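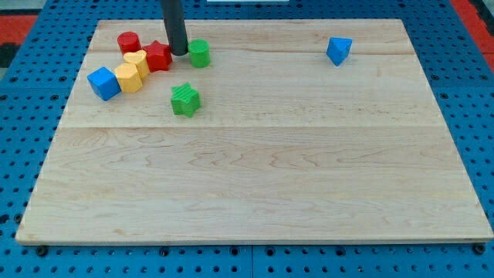

One subscriber wrote to the review desk that Illano's second album, Boltport, is the first metal record in years to make a slow tempo sound dangerous. The desk agrees in part.

The band recorded its nine songs in 18 days, and the haste suits the material. "Nollia" opens with a single bass figure held for 40 bars before the drums enter, and the guitars stay low in the mix throughout. "3117" is the strongest composition on the release and the only one with a clean vocal.

The second side is less secure. "Sun" repeats its main riff well past the point of interest, and the closing track fades out during its best passage. The vinyl edition is limited to 486 copies and includes a lyric sheet, printed in type too small for comfortable reading.

Recommended, with reservations about side two.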